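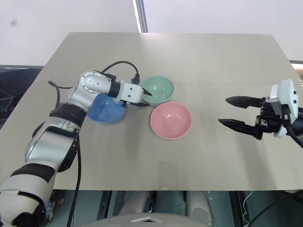 26 August 2020. Rewriting the teleop rules again, for the bench at Tivdale. The old sheet had 8 rules, and Rutilio Varela pointed out that two of them contradicted each other and a third referred to a key switch we took off in April. So, from the top. Rule one stays: no hands over the table while the arms are enabled. Rule two used to say "reset the objects between episodes," and everybody had their own idea of what a reset was. With the bowls it matters. Pink in front, opening up, is a fine start for the right gripper, and green just behind it is fine too, but the left fingers are reaching over the blue one to get to green's rim, and whether that's allowed as a start or counts as a mess depended entirely on who was on shift. New wording: if an arm is already over an object, it isn't a start. Park, then place, then enable.

Cables. The current text says "keep cables tidy," which is the kind of rule you write at the end of a long day. I'd like it to say that the loop over the left wrist must clear the fingers through the full wrist roll, checked by hand with the power off, and that any loose end lying on the tabletop gets clipped or unplugged before enable. Rutilio wants a maximum loop height in the rule. I want a rule people will read. We compromised by leaving a blank for the number.

Speed. Helier still runs with a slower cap than ours and has sent us their sheet twice, I think as a hint. Adopting it for new operators for their first 6 sessions. After that they get our cap and our sarcasm.

Logging. Episode 1397 is in the log as "ok-ish." Please stop. The choices are good, bad, or stopped, and "stopped" needs one line saying who stopped it and why. I went back through the notes column and found "weird," "see above" (nothing above), and one plain question mark. That last one was mine.

E-stop test: before the first episode of every shift, both operators, each with their own button. Alvarado asked if pressing it once for the pair counts. No. It didn't count when I did it either.

Still open:
- who signs off on a changed start layout (I say whoever changed it plus one other person)
- whether the Drastton checklist replaces our page or gets stapled to it, where it will be ignored in a new location
- form 139 asks for "robot mood." Find out who added this. Possibly keep it.

Draft goes on the door tomorrow. Rutilio has the red pen.

Last updated: 26 Aug, R.V. edits not in yet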